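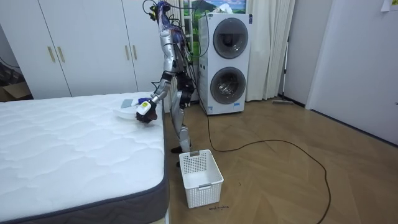 It will be doing my ironing in a year or two, then, a reader in Hillo wrote to me after the first edition of this book came out, and would I please tell her which model to save up for. I have kept her letter pinned over my desk ever since, because it asks, in one cheerful line, the question that most of this chapter tries to answer. Can machines do the chores yet?

Chapter 4
Chores, Great and Small

The short reply is that they can do some of them, some of the time, and that the long reply is a good deal more interesting (I would say that, having written the chapter). Let us begin with laundry, the job that people bring up first whenever I give a talk. To you and me it feels like one chore. Try writing it out as steps, though, the way you did for making toast in Chapter 2, and you will find the page filling up. Students at Woltambridge were set this as homework one July, and the longest list handed in ran to 323 steps, starting with finding the basket and finishing with a pair of socks in a drawer. A bedroom holds a soft mattress, a door that swings, a basket that may have been moved since yesterday, and every one of those has to be noticed and dealt with by a machine that has never had a bedroom of its own.

Now compare the shop floor. The Hoxha bottling works in Rikevport put in its first capping machine in 1941, and its descendants cap 700 bottles in the time it takes me to find my glasses. The bottles are all one shape, they arrive upright, and they arrive in the same spot. Somebody went to great trouble to make the world simple for that machine, with rails and guides and good strong lighting, and it repays them by doing one thing beautifully all day long. Ask it to cap a jam jar and it is lost.

So there are two kinds of "hard" to keep apart as you read. A job may be hard on the body - heavy, hot, dull, repeated until your wrists ache - and machines took over a great deal of that work long ago. Or a job may be hard to pin down, with soft things, odd shapes and small surprises, and there a child of six with a pillowcase still does very well by comparison.

Before going on to Section 4.1, pick a chore you did this week and write down its steps. Stop at 28 if your patience runs out. Put a star beside any step where you had to look, or feel, before you knew what to do next, and keep the list handy, as we shall come back to those stars when we talk about gripping.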